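Skekach abre orçamento para automação de rouparia

A Skekach reservou verba para 4 robôs humanoides destinados ao manuseio de roupas em quartos mobiliados. O edital sai em setembro.

Critérios de compra

O lote inclui mãos de reposição e 12 meses de suporte.

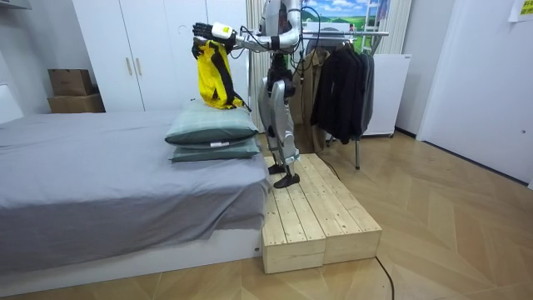
Fornecedores

Rakix e Zhuravel apresentaram propostas. O treinamento prevê 40 horas por operador - custo lançado à parte.
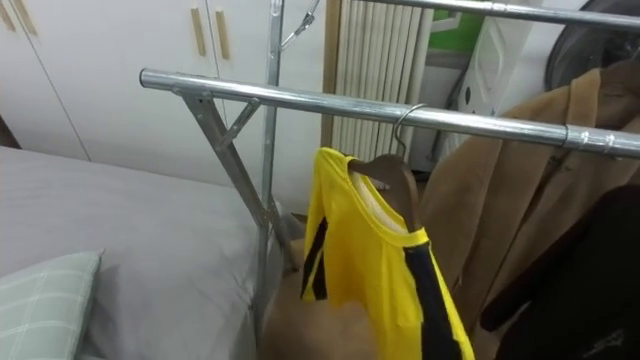
A manutenção anual ainda está em negociação, segundo Welington Araújo, responsável pelas compras. O preço das garras pesa no cálculo.

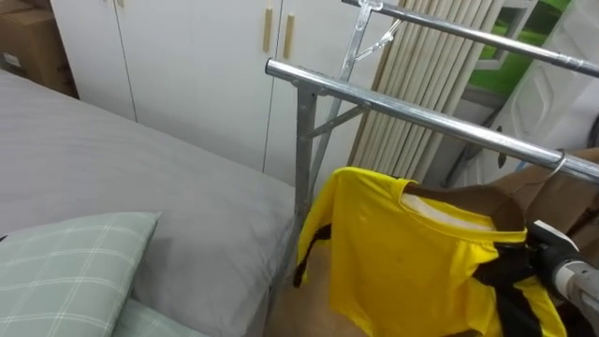 Garra robótica junto ao ombro de uma camisa amarela pendurada na arara.

A integração caberá à Pakuvska, com 260 horas técnicas previstas.
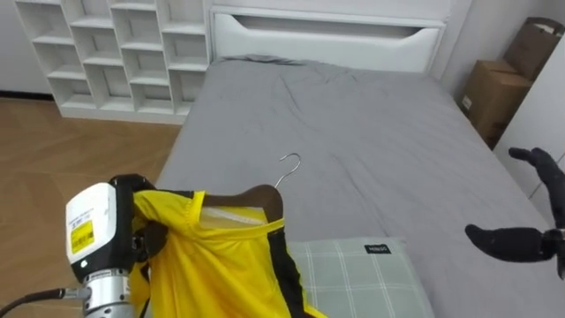 O pagamento será parcelado, e a última parcela depende do aceite em campo.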